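Call for Participants: The Charging Table Study
Thevar Home Habits Project, Broltberg

Do you have a drawer full of cables? Is there a corner of your kitchen or hallway where every phone in the household ends up at the end of the day, wires and all? If so, we would dearly like to meet you.

We are a small group interested in the everyday chores that are too ordinary for most people to write down, and this season we are looking at how people charge their phones at home. We mean all of it: where you sit, which plug you reach for first, what you do when two cables have knotted themselves together, and whether the phone stays on the table or gets moved out of the way. Everybody has their own way of doing it and we have come to love hearing about them (our own ways included, and we do argue about them over lunch).

We are looking for 56 people in all, and we still have plenty of places open for October.

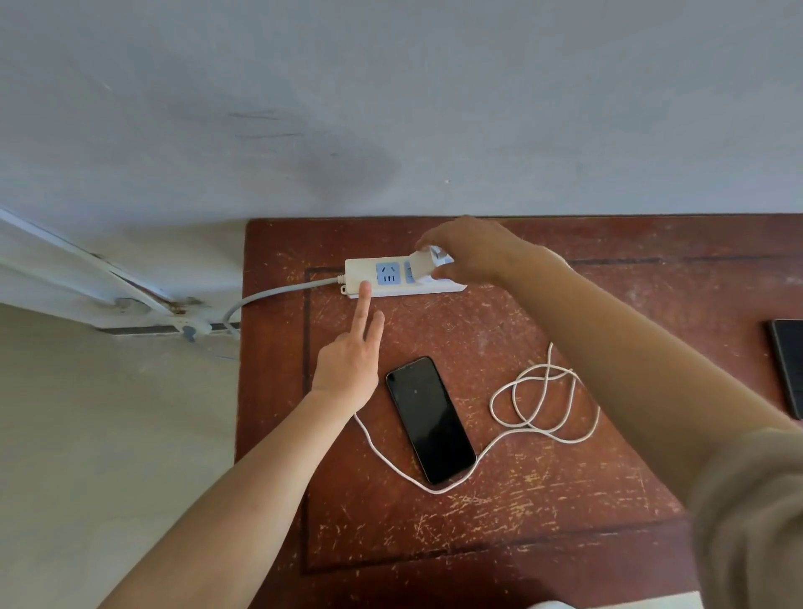 You don't need to know anything at all about electronics. If you can plug in a phone, you know everything you need to know. We especially hope to hear from people who share a power strip with family or roommates, and from older adults, who so often get left out of this sort of thing and who have told us some of our favorite stories so far.

What a visit is like

You will be welcomed with tea or coffee and given time to settle in. After that you sit down at an old wooden table, one that has had a long and busy life and has the scratches to prove it, so please don't worry about adding one more. We will ask you to do a few small things at your own pace:

- Choose a spot on the power strip and plug in a charger.
- Set out the phones the way you would at home.
- Connect a phone to its cable, holding it in your hand or leaving it on the table, whichever feels natural.
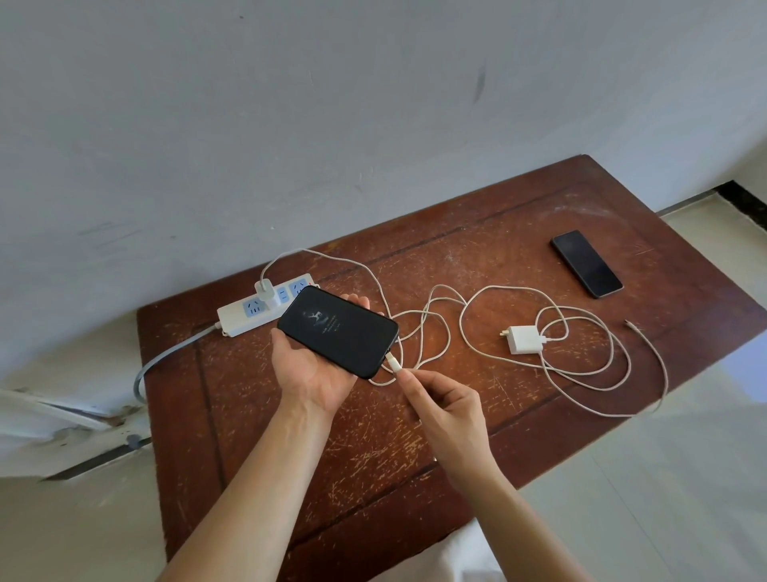 - Straighten out the cables as much or as little as you normally would.
- Unplug everything and put it away in whatever manner you like.

There is no right answer to any of this, and no one is timing you. If you would leave the cables in a heap at home, then by all means leave them in a heap for us. Afterward we sit and talk for a while about your own charging corner, and if you'd like to bring a picture or a little sketch of it, so much the better.
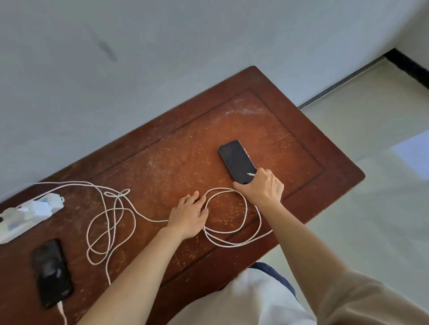

A whole visit takes 2 hours, with a break in the middle and no hurry at either end. The earliest visits start at 11 in the morning and the last at 3 in the afternoon. Lunch is on us if you come for the early one, and we pay your bus fare or parking either way.

Who can take part

Anyone 18 or over who charges a phone at home and is comfortable sitting at a table and using their hands for small tasks. If you would like a different chair, extra breaks or a friend beside you, just tell us when you write.

How to sign up

Send a short note to Efe Mohammed at the Thevar office in Broltberg, or stop by the front desk and ask for Balakrishnan Pillai, who keeps the visit calendar. Please mention which hours suit you and how many people share your charging spot at home. We answer every note, though it may take us a few days.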